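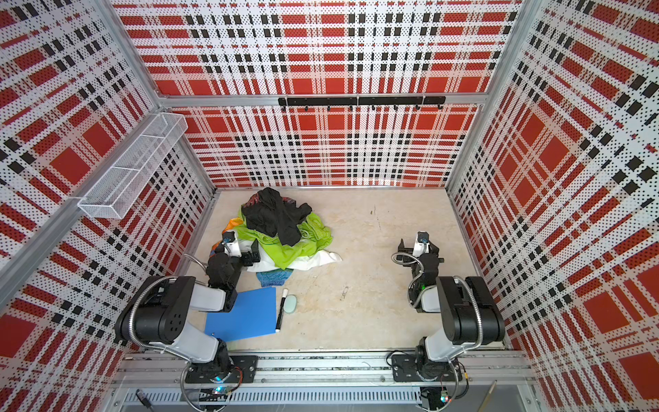

Item 3, clothing on the floor of the plaid bay, hook rack and basket behind it.

Midcombe Shared Workroom, Storage Meeting
Monday, 2 July 2018

Minutes of the last meeting were accepted with one change. "The bays are tidy" now reads "the bays were reported as tidy."

1. Budget
The balance stands at $215. The Bravell quote for more hook rails is $200, which would leave next to nothing for the rest of the summer. Several members asked why we would buy hooks when the ones we own go unused. There was no good answer. Quote not approved.

2. Perforated panels
Mazurek says the panels will take any hook or basket on the market. The meeting would like to see this in writing. The plaid print stays, although two members still find it hard on the eyes.

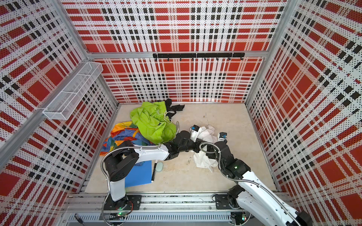 3. Clothes storage
The trial was supposed to show that people hang things up when there is a place to hang them. The meeting doubts it has shown that. The black rail on the back wall has seven hooks and they are all bare, with the lime-green garment and the black one crumpled on the floor below. It was argued that people need more time. It was also argued that they have had plenty. The proposal to label each hook was put to a vote and lost.

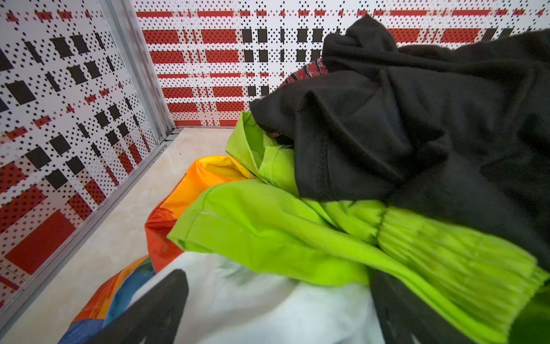
Item 3, black fleece on top of the pile, in front of the back wall.

The fleece was discussed separately. One view was that fleece is too bulky for small hooks and should be folded. Another was that folding has been on the wall notice since the Perkamport move and has changed nothing. Left open.

4. Wire basket
Offered as a home for small cloths and the marker. Members were not convinced that a basket mounted at a slant is much use for either. Someone is to try it before the next meeting and report what slides out.

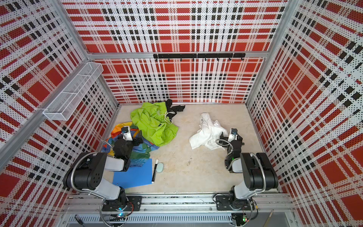 A second basket was also suggested. The meeting declined to consider it until the first has been used for something.

5. Lost property
The list has 41 entries, of which 13 have been claimed. The rest go to the thrift store in September unless owners come forward. It was asked whether clothes left in the bays count as lost. Ruling: not yet.

6. Any other business
Request for a second rack by the door. Refused, see item 1.

Next meeting in September, day to be posted on the board.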